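Monday, December 9, 2024

Binholm claim, audio and timeline work

Late start, heating off again. Disclosure from the ministry's side came over the weekend, finally. Four recordings where we were promised the lot. Gatehouse phone line, range control radio, duty room phone line, and one off a private mobile. No perimeter radio. Solicitors told, they're writing again.

Reminder for whoever picks this up: the families' case is that range control at Plodholm had the warning about the second vehicle before the shooting started and sat on it. Ministry says the warning came in after. Everything hangs on the order of two calls. We're not asked who is to blame, only what was said and when. Keep it that way in the notes, these can be called for.

Morning. Copied all four, hashed the copies, originals back in the safe and signed for. Working only from copies. Bundle index calls the radio recording item 431 but the covering letter has it as item 413, the letter must be wrong, the index matches the label. Query it anyway. A thing like that gets read out in court.

Clocks. The gatehouse logger and the duty room logger are the same Pintér model, same firmware according to the sheet, and they still don't agree. Not a fixed offset either, it drifts. Looked at the long quiet stretch overnight before the incident where both were running, and used the mains hum to line them up. Hum is nice and strong on the gatehouse, feeble on the duty room. Filtered everything above 2000 Hz out of the duty room copy first as there's a whine up there (charger?), which helped the listening but made no odds to the hum match, obviously. Should have done it in the other order. Lost most of an hour.

Result: duty room clock is running fast against the gatehouse. Can't say yet which of the two is right, if either. Need the Mikby grid record for August. They keep them, asked for it back in the spring for the other job and they were quick. Email sent before lunch.

Why it matters: on the face of the loggers the warning call is before the first shots. Apply the drift the way I have it now and it's still before but the gap shrinks a lot. If the correction goes the other way it grows. Do NOT put either in a draft until the grid record is here. Somebody on the phone wanted "just a steer". Said no. Said it twice.

Afternoon. Transcript of the warning call. Second listen, with headphones, without looking at the ministry's version. Mine has "there's another one gone round the back" and then a word I can't get. Theirs has "there's another one going round the back". Gone or going. Played it slow, played it loud, played it off the untouched copy. I hear gone. I want someone who hasn't read the claim to do it blind, from the file only, written down before we speak. Marked unclear in the draft for now.

The caller's voice is not for us. Nobody has asked for a comparison and there's not enough of it for one anyway.

Range radio: worst of the lot. Squelch opening and closing, chunks missing, and the start of each message clipped. The bit the families' side are relying on, logger event 2541, is a burst with one half-sentence in it. "... copy that, hold them at the" and then gone. Hold who. At the what. Tried the usual clean up and all it does is make it sound more convincing without there being any more in it. Dangerous. Have kept the cleaned version in a seperate folder labelled NOT FOR ISSUE. If we play anything in the hearing it should be the raw one.

Also on event 2541: there's a thump under it which the claimants' summary calls a gunshot. Could be. Could be a door, or the desk mic being put down. One channel, narrow band, no echo to speak of. I'd go no further than "impulsive sound, source not determined". They won't like it.

Mobile recording. Sent to us as a forwarded file so the time on it is the time it was forwarded, useless. Need the phone or a proper extraction. The family member who has it is willing, according to the letter, just nobody on the legal side arranged it. Chased. What's on it is mostly wind and people running, and hard to listen to. Did it in two goes with a walk in between. Advise the same for whoever checks my log of it, and don't do it last thing.

Report structure, first stab: what we recieved, how it was kept, clocks, transcript with doubtful words marked, then the radio. Leave limits till the end but make it long. Last time the other side's barrister went straight for the section we'd kept short.

Jobs outstanding
- grid record from Mikby
- blind listen on the warning call
- item number query
- perimeter radio, does it exist or was it wiped. Ask for the retention policy, not only the recording
- ask Pintér if the drift on that logger is a known fault, in general terms, no mention of the case
- receipt for the safe log, page is nearly full

Left the hum match running on the longer stretch overnight. Don't touch the left hand machine.
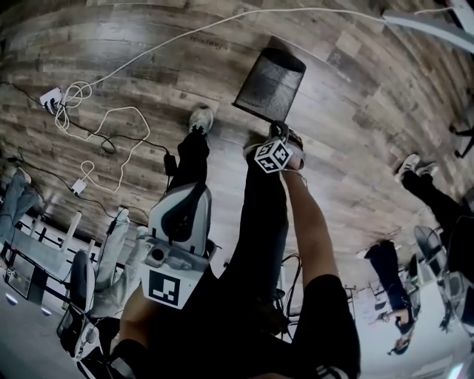

Added underneath in green pen: did the blind listen first thing, before reading any of your notes. I get "gone" too, and the word after it sounds like "lads" to me but I wouldn't swear to it. Sheet is signed and in the case folder. On the radio, agree with leaving the thump as undetermined, but put in what we'd need to take it further, or they'll ask us why we never said.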